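3.2 Load transfer at panel joints

Temporary access roads built from interlocking panels depend on the joints as much as on the panels themselves. When a wheel crosses from one panel to the next, part of the load should pass through the joint before the axle reaches the far side. If it does not, the first panel tips, the edge digs into the soil, and a rut forms under the joint. Earlier work at the Cliscombe site found that most of the panels withdrawn from service had edge damage, while the center of the panel was usually still sound (Cha and Waweru, in press).

We tested two joint types. The first, used on the Rarnville haul road, is a plain overlap held with a bolt at each corner. The second, used at Batley, has a raised lip that drops into a matching slot and needs no bolts along the long side. Both roads were laid directly on grass over silty clay, with no geotextile. Each test lane was 31 m long and took the same loaded tipper truck, driven at walking pace. Tire pressures were checked every morning and the driver did not change during the trials.

Rut depth was read with a straightedge and steel rule at nine fixed stations in each lane, always by the same person. Stations were marked with pegs outside the wheel path. Readings were entered by hand on site and typed up the same evening. 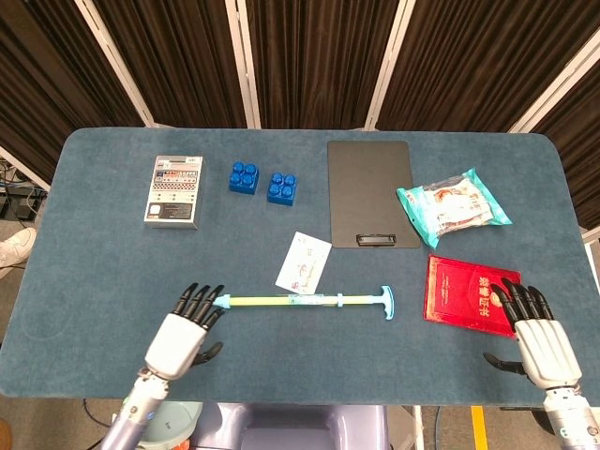

Figure 4. Tabletop with two blue building blocks, a black clipboard and an upright box.

The Rarnville lane was closed after 2,111 passes, when the rut at one station reached the 25 mm limit set in Section 2. Two of the corner bolts near that station had worked loose, and the panel could be rocked by foot. The Batley lane was stopped at the same number of passes so that the results could be compared directly. None of its stations had reached the limit, although mud had packed into several of the slots and had to be scraped out before the panels could be lifted.

Rain affected both lanes. The January readings rose faster than those taken before it, and the rise was larger in the bolted lane. We did not measure soil moisture at each station, so we cannot say how much of the difference came from the joint and how much from drainage. The Batley lane also lies on a slight slope, which may have helped water to run off.

Lifting and relaying times are reported in Section 3.3, together with the results from the shorter lane at Yeo.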